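Jardine visit, continued from the train

So I finally got round to Jardine! I'd been on at my sister-in-law to get me on one of their visitor afternoons for ages (she does the wages there, which apparently counts for nothing when it comes to jumping a queue) and in December a place came up. Two o'clock at the side gate, flat shoes, no scarves.

For those who don't know it, Jardine does the handling and packing work that other firms don't want to do themselves. Moulded parts, small housings, lids, bits of plastic that go inside other bits of plastic. I temped in a place a lot like it when I was nineteen and all I remember is my wrists. You picked the thing up, you turned it, you put it down, and you did that until the bell went. So I was curious what it would feel like now that a good part of the picking up is done by arms.

We started in the canteen with coffee from a machine that needed two goes at every coin, then got badges and a talk about the yellow lines. There were 33 of us, which was far too many, and they split us up by badge colour. My group got a woman from the floor as our guide, and I was pleased about that, as the other lot had someone from sales with a pointer.

She told us she'd been on hand packing for years before the arms came in. The system is called Clirnik, and everybody there says it as if it's a colleague. "Clirnik's sulking." "Ask Clirnik." Her job now is teaching it new parts. When a customer changes a shape, even slightly, she goes over the grip with it and decides how hard it can hold on and from which side. She said the soft cream plastic was the worst, as it gives a bit when you squeeze and shows every mark. I asked if she missed the old job and she laughed and said her shoulders didn't.

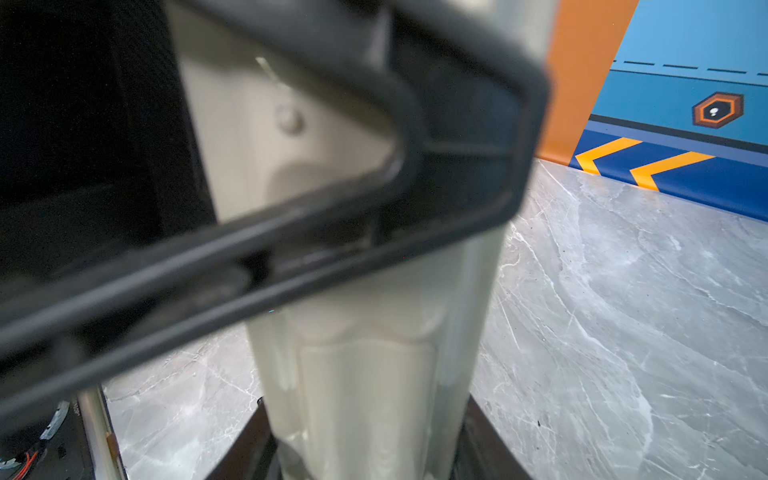
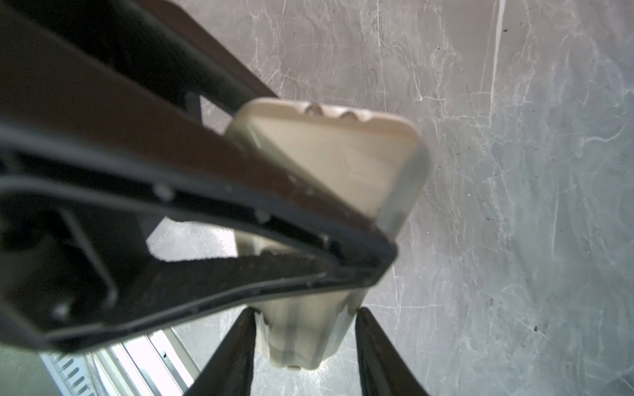
What she did miss was the talking. On the old line you stood shoulder to shoulder and by the end of the shift you knew about everybody's boiler. Now it's fewer people further apart, and a lot of looking at a screen. They've put the breaks at the same time for everyone to make up for it, and she thought that helped a bit. A man near me asked straight out how many jobs had gone. Fair play to her, she didn't dodge. She said 8 people had left when the first arms went in, most of them close to retiring, and a couple who just didn't fancy retraining. The rest moved over. She also said the night shift had more or less disappeared, and there were people who'd depended on the night money. I don't think that bit was in the official talk!

The pay question came up too. If you pass the training (two weeks, with a test at the end that she failed the first time) you go up a grade. But you also get rung at home if something stops, and there's been some grumbling about that. I'd grumble.

One thing I hadn't expected was how much of the day is still hands. Somebody has to check the odd ones, the ones that come through scuffed or a funny shape, and somebody has to sweep up, and somebody has to notice that a grip sounds wrong. She could tell by ear from the far side of the hall. She stopped halfway through a sentence, tilted her head, said "no, that's fine" and carried on. I couldn't hear a thing over the fans.

They do about 300 changes of part in a year, we were told, and every one used to mean an argument about who'd do it. Now there's a rota. Sundex, who I gather are one of the bigger customers, send their own person over to sit in on theirs, and he brings cakes. Make of that what you will.

Practical bits if you're thinking of going. Book early, wear layers (the hall is chilly, the canteen is boiling) and ask to be put with someone off the floor if there's a choice. The tour is longer than they say and there's nowhere to sit until the end. Parking is hopeless, so get the bus to the Tronum roundabout and walk back along the fence. You get a pen and a keyring. My pen has already stopped working.

I've put my name down for the spring one at the Tronum depot as well, which is meant to be all lorries and shelving.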